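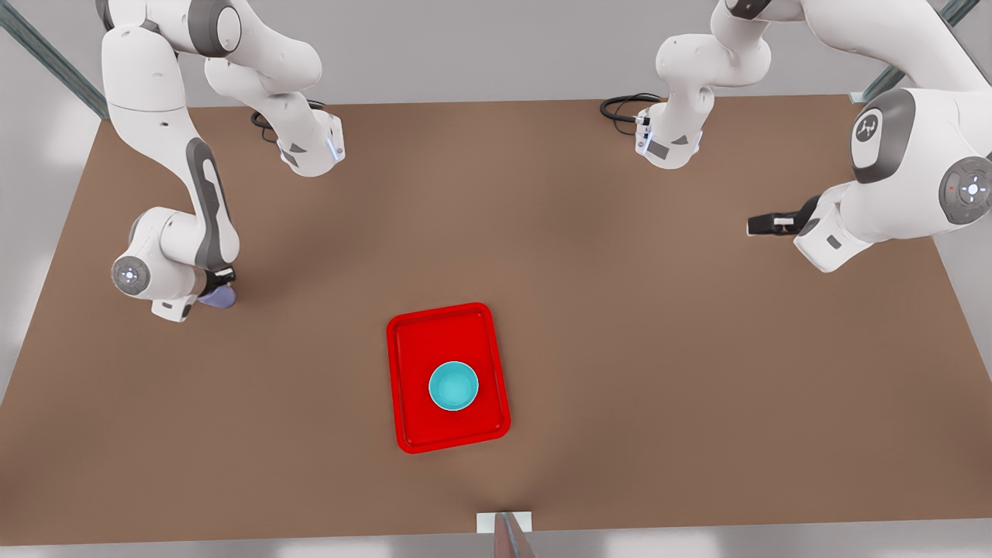 I make demo-recording kits for two-armed robots, and the Clostenbridge is the one I use myself every working day. It's a simulated bench plus the software for driving it, recording what you do, and turning the whole mess into files a training script can read. The first task that comes loaded is Cup and Tray, and I picked it because it's so easy to explain to a new operator: there's a teal cup, there's a red tray, there's a big plain brown table, and nothing you need to hunt for. You can get a person recording in the time it takes to drink a coffee (I've done it with my coffee still in my hand, which I don't recommend).

What's in the kit

You get the Clostenbridge scene pack, the Erow recorder, and the Tuncer export tool. Erow is the part you'll spend your day in. It starts, stops, saves and throws away takes, and it has one big key for "that was bad, scrap it" because you will want that key a lot! Tuncer runs afterward and trims the dead time off the front and back of each take, lines up the arm positions with the camera views, and writes it all out.

There are 3 ways to drive the arms: a pair of hand controllers, a pair of small leader arms if you already own some, or keyboard and mouse. I'll be straight with you about that last one. It works, it's in there for checking a scene at your desk, and I would not ask anyone to collect a full set with it. Your wrists will hate you and the motions come out in jerky little steps that the model will happily copy.

How I collect a set

The starter set that ships with the kit has 1,468 takes in it, all Cup and Tray, all driven by people. I recorded plenty of those myself, mostly in February when it was too icy to go anywhere, and I learned a few things the slow way.

Move the tray between takes. Erow can do it for you (there's a shuffle setting with a slider for how far things may drift and how much they may turn), but the slider starts low and I think most folks should push it up. My first try at a set had the tray in nearly the same spot every time, and the model I trained on it went to that spot no matter where the tray was. Very confident, completely useless.

Keep some of the ugly takes. If you miss the cup, back off and go again, save that one. Those are the takes that teach recovery, and they're hard to get on purpose later. In the starter set I tagged 286 of them as "retry" so you can pull them out or lean on them harder, whichever suits your training.

Swap hands, too! Everybody has a favorite side. Mine is the right, and when I looked back over a long afternoon of takes the left arm had mostly been hanging around doing nothing. Erow shows a little bar for each arm now so you can see how lopsided you're getting while there's still time to fix it.

And go home when you're tired. Takes I recorded after 4 p.m. were slower and had more pauses in them, and I ended up cutting most.

Changing the scene

Everything on the table can be swapped out from one settings file. Color, size, starting place, weight, how grippy the surface is. You can add your own objects if you have the 3D models for them, and the manual walks through that with a mug. Lighting can be shuffled as well, and so can the cameras, a small nudge each take or a big one. I leave mine on small.

If you want a second task right away, the Jeltordale add-on has stacking and handovers, arm to arm. The handover task is tough. Give yourself a couple of practice sessions before you save anything.

What you'll need

A desktop with a decent graphics card, and room on the drive, more than you'd guess, since the camera views eat space fast. The kit doesn't come with hand controllers or leader arms. It does come with setup profiles for both, and you pick one the first time you open Erow.

One license covers 2 machines, so you can record on one and export on the other, which is how I have it at my place. Moving a license to a new computer takes one click in the Erow menu, as long as you sign out on the old one first.

Things people ask me

Can you use it with a real robot? You can train on these takes and then fine-tune with real ones, and that's what I'd do. I wouldn't go straight from the starter set to hardware and expect much.

Can you sell a model trained on the starter set? Yes, go for it. You just can't resell the takes themselves.

Will there be a one-armed version? I'm working on it, slowly. In the meantime you can park either arm in the settings file and record with the other. Parked arms still get written to the export, so remember to drop those columns in Tuncer before you train.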